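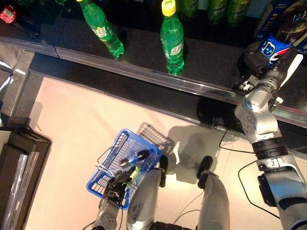 Vider frame bag

$90, black or moss green

I made the first Vider on my kitchen table in March, the week before I rode out to Arancibia, and it was ugly as sin. The zipper was on the wrong side and I'd sewn one strap on twice. But it held all my food and my rain jacket for the whole trip, and when I got home my friend Hortensia Olivares borrowed it and kept it, so I figured I should make some more (with the zipper where it belongs this time!).

It's a full-length bag that hangs inside your main triangle. The shell is waxed canvas and the lining is bright yellow, so you can find your keys at the bottom at 6 a.m. without a flashlight. On the left there's a flat map pocket. On the right is the big compartment, with a divider you can pull out if you want to carry a tent pole or a baguette — I've done both.

Weight is 500 grams with the straps on. If you count grams for fun, this isn't your bag, and I say that with love.

Food and drink

I get asked a lot about bottles. With the divider out, the bag takes 2 ordinary soda bottles lying down, plus whatever snacks you can stuff in around them. I stop at every little store on the route and buy way too much, so this mattered to me more than it probably should have. Tall, skinny bottles are easier to get in and out than short, fat ones.

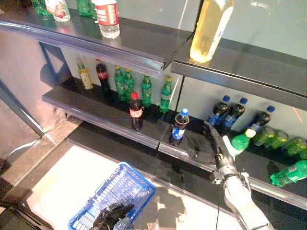
Water and soda on the shelves, blue basket below

Will it fit my bike?

Probably, if your frame is medium or bigger. Measure along the inside of the top tube and send me the number before you order. The straps move around quite a bit, but I'd still like to check. Quentin Caron has his on an old Cerar with a sloping top tube and had to leave the rear strap off. He says it rattles a little on gravel. Mine doesn't, but I pack mine fuller.

It also plays nicely with the Canemov seat pack, and you'll still be able to use a cage under the down tube.

Care

Sponge it down with cold water and hang it up open. No washing machine, please — the wax comes off and gets on everything else you own. I sell little tins of wax if yours starts looking thirsty.

Shipping

I sew these to order, so give me 7 days before it goes in the mail. Repairs are free, you just pay to send it back to me.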